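Wokero Workspace Journal
Home | Rooms | Furniture | Gallery | Contact

Gallery: The Big Room at Gorkunley, Settling In

Words and pictures by Eimear Keane

I have been promising to put this page up since May, when we got the keys to the big room on the upper floor at Gorkunley, and every time I sat down to do it somebody moved the furniture again. So please take this as a gallery of a room that's still making up its mind! Plenty of you have written to ask how it looks these days, and a few of you remember it from its filing cabinet years, so I've let myself go on a bit with the notes.

The short version is that it was a storage room for a very long time, it is now a working office, and we are fonder of it than we expected to be. The rent is $1660 a month, with the heating included, and when Nighat Warraich and I first climbed the stairs to look at it we both thought the agent had read us the wrong line off her sheet. Then we saw the carpet. (The carpet is gone now, and I won't be discussing it.)

The walls and ceiling

White, and then more white. Nighat held out for a soft green for most of a week and I had a sample of something called "oatmeal" taped up by the door, but once the old shelving came down and we saw how far the daylight carried, we gave in and bought the plain white in the big tubs. The left-hand wall took the most work, as the shelf brackets had left holes you could have lost a thumb in. Tomás Fitzgerald filled them over two evenings, and he was very particular about sanding between coats. I'm glad he was.

There is a long white pipe that runs at a slant across the ceiling. We asked whether it could be boxed in and got a quote, and the quote was $831, and we decided that we liked the pipe very much as it was. You stop noticing it after a while, though visitors always look up at it.

The lights

Fluorescent panels, the flat rectangular sort, already here when we came. I had grand ideas about lamps. I still have two of the lamps, in fact, in my hallway at home, waiting for somebody to want them. The panels do the job perfectly well, and on a dark afternoon you can find a dropped screw on the floor with them, which the lamps would never have managed. Enda Noonan cleaned the covers before we moved in and the difference was enormous. If you have panels like these at your own place and have never taken the covers down, give it a try.

The blinds

White again, right along the back wall. They were a great bargain from Celeck, who were clearing out a line, and they came in the wrong length and had to be trimmed on the floor of the corridor with Shanti Bhatia kneeling on one end and me on the other, both of us laughing too much to cut straight. They hang nicely now. Shanti keeps them closed after lunch, when the sun comes round and lands on every screen at once. I open them again at four o'clock if she isn't looking.

The chairs

Black mesh office chairs on wheels, bought secondhand from an accountant's office that was closing. We had set aside $1000 for seating and came in under it, even with the delivery, and the money left over went on coffee mugs and a doormat. The mesh is lovely in warm weather. The wheels are another story, and a couple of the chairs have a habit of drifting toward the windows by themselves, so we think the floor must slope a little. People do use them as shelves. I've given up on this. You walk across to sit down and there's something on the seat already, so you pick the next one along.

The yellow table

Everybody asks after the yellow table! It's a small one with black legs, and it came from Mulligan, the secondhand place by the bridge, where it had been standing outside under an awning with a plant on it. Nighat saw it from the car. We had no need of it whatsoever, and it is now the most useful thing we own, because it's light enough for one person to carry and it fits beside anything. It has held the printer, a birthday cake, a great many boxes and, for one whole wet week, everyone's umbrellas.

A working day 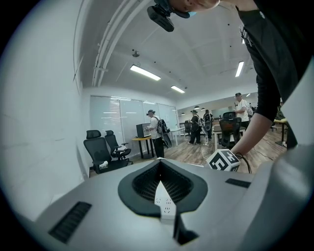 Cables were the thing we got wrong at the start, and I would plan them first if we ever did this over. The wall sockets are all where the shelving used to be, which made sense for a storage room and makes very little for us, so there was a time when you had to step over something wherever you went. Tomás drew up a plan of where the power ought to run and pinned it by the door, and most of us have kept to it. Shanti labels both ends of everything. It sounded fussy to me when she began, and now I find I do it at home too.

Still to come

A proper coat rack, once we agree on a wall for it. A second small table, if Mulligan ever gets another one in (any color, though I'd dearly love a red). Enda would like a clock. And I'd like to sort out the door, which sticks in damp weather and has to be shouldered open, usually by whoever is carrying the most.

If you'd like to come and see the room, mornings are the best time for the light, and somebody will put the kettle on. Ring the lower bell. The upper one has never worked.

Back to Gallery | More rooms | Write to Eimear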